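About Triniver

Triniver is a small school for adults who want to get better at reading claims. Most of the people who take our courses work in offices, clinics, shops and town halls. They are handed reports, sales sheets, survey results and news stories all week and are expected to act on them. We teach them to slow down and ask where a number came from.

We don't promise to change your life. We have read a lot of pages like this one, and we got tired of the promises some time ago.

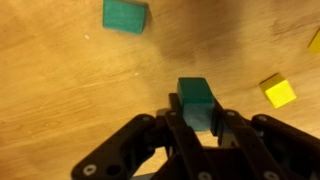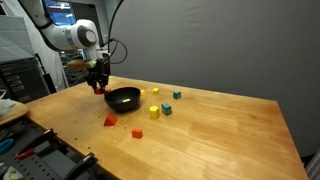 How we started

Hauwa Idahosa spent years writing customer surveys for a living. Part of her job was to pick the wording that would bring back the answer the client had already paid for. She was good at it. When she left, she began teaching an evening class on how it was done, in a rented room above a print shop, with a stack of old questionnaires and a red pen. The first group asked for a second class, and that became our Reading Surveys course, which still uses some of the same questionnaires.

Deisy Inga joined after teaching high school statistics. She disagreed with a good deal of the first course and said so in a long letter, most of which ended up in the second edition of the workbook. She now runs the teaching side. Hauwa handles admissions and the business end, and still teaches Surveys every April.

What we teach

There are 3 courses. You can take them in any order, although Deisy would like you to start with the first one.

Reading Surveys covers question wording, who got asked, who didn't answer, and what happens to the "don't know" column between the raw data and the press release. A favorite exercise takes one survey of 1,000 people and writes two headlines from it that seem to say opposite things. Both have to be fair to the table. It's easier than it should be.

Reading Charts is about axes, missing years, odd groupings and pie charts that add up to more than they ought to. We also spend an evening on maps, where large empty counties have a way of winning every argument.

Reading Offers is the practical one. It deals with free trials, "up to" discounts, before-and-after prices, loan terms and the small gray type at the bottom. Bring a contract you have already signed. People tend to read those more closely than the ones we hand out.

Each course runs for 5 weeks, one evening a week, with reading in between. The reading matters. If you skip it you will enjoy the evenings just as much and learn a lot less.

What we don't teach

We don't teach people to disbelieve everything. It's a lazy habit and it makes for dull company. Someone who says "you can prove anything with statistics" has usually stopped reading, and we would like them to start again. A good share of class time goes to claims that hold up perfectly well, and students are often a little let down by that.

We also stay away from telling you which newspaper to read or how to vote. Students ask. Our teachers have opinions, like anyone, and are asked to leave them in the parking lot.

Does it work?

We wish we had a better answer. At the end of each course we give a test that matches the one from the first evening, and scores go up. We would be surprised if they didn't, after weeks of practice on that kind of question. Whether people read more carefully at work six months later is a much harder thing to find out. We send a follow-up, and the people who reply are mostly the ones who liked the course. Anyone who has taken Reading Surveys will know what to make of that.

For the same reason you won't find a satisfaction rate on this site, or a row of smiling quotes. We have some nice letters. We picked which ones to keep, so they prove very little.

Who pays for it

Students pay fees, and those cover most of the running costs. The rest comes from workplace classes. Itutel, a phone billing company, has sent us its complaints staff, and the Oyewole clinics have sent us their front desk and purchasing teams. Neither gets a say in what we teach, and Itutel's own price list has turned up in Reading Offers as homework.

We take no money from polling firms. We were once offered the free use of a learning app called Prilik, in return for a line on this page saying our students loved it. They hadn't used it yet. We turned it down and kept the paper workbook, which has its own faults, mainly the binding.

There is a small fund for people who can't manage the fee. You don't need to write an essay about your circumstances. Tick the box on the form and Hauwa will call you.

Before you sign up

Sit in on an evening first. It costs nothing and we won't ask for a card number. Ask the teacher something awkward. Ask the students at the break whether they think it's worth the money, and bear in mind that they have already paid.

If you find a mistake in our materials or on this page, write to the office. Corrections go in the back of the next workbook with the finder's name, unless you would prefer to be left out.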